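Grorkance opens its token sale to small seed growers

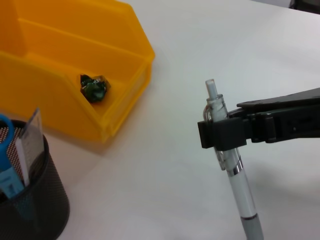
I've been following Grorkance since the spring, and the seed-sharing project has finally put a date range on its token sale: it opens in November and runs for 14 days. If you missed my earlier posts, the idea is that small organic growers get paid in tokens for the seed they save and send in, and then spend those tokens on other people's seed, or on compost and cover crop mixes from Prostalico, the partner supplier. I like it a lot, mostly for the boring side of things. Every batch gets logged on the chain when it arrives, then it goes in an open-fronted yellow-orange bin with a divider inside, much like any parts tray you'd find in a hardware store, and it stays there until the germination test is done. Only then do the tokens go out.

Fraser Paterson, who runs the growing side, told me over the phone that 200 farms have signed up to send seed in the first season. Most of them are tiny – market gardens, a few orchards, one guy with nothing but beans (I want to meet him!). The smallest purchase in the sale is 9 tokens, and Fraser says they kept it low on purpose so that growers wouldn't be crowded out by people who have never touched a hoe.

There's a catch, and I did ask about it. Tokens bought in the sale are locked until the Bastos test farm has brought in 2 full harvests, so anybody hoping to flip them fast is going to be disappointed. Growers who earn theirs by sending seed can spend them right away. Nuria Goicoechea, the developer behind the wallet app, says the code for the lock is already written and is being checked by Clelonach, an outside review shop. She wouldn't tell me when the report is coming, only that the sale won't open without it.

I still have questions about shipping costs, which growers have to cover themselves for now, and about what happens to a batch that fails its test. Fraser's answer on that one was that it goes back to the grower with the results, no tokens and no hard feelings. I'd like to see that in writing before November, and he's promised to send me the grower terms as soon as they're final. I'll put them up when I get them.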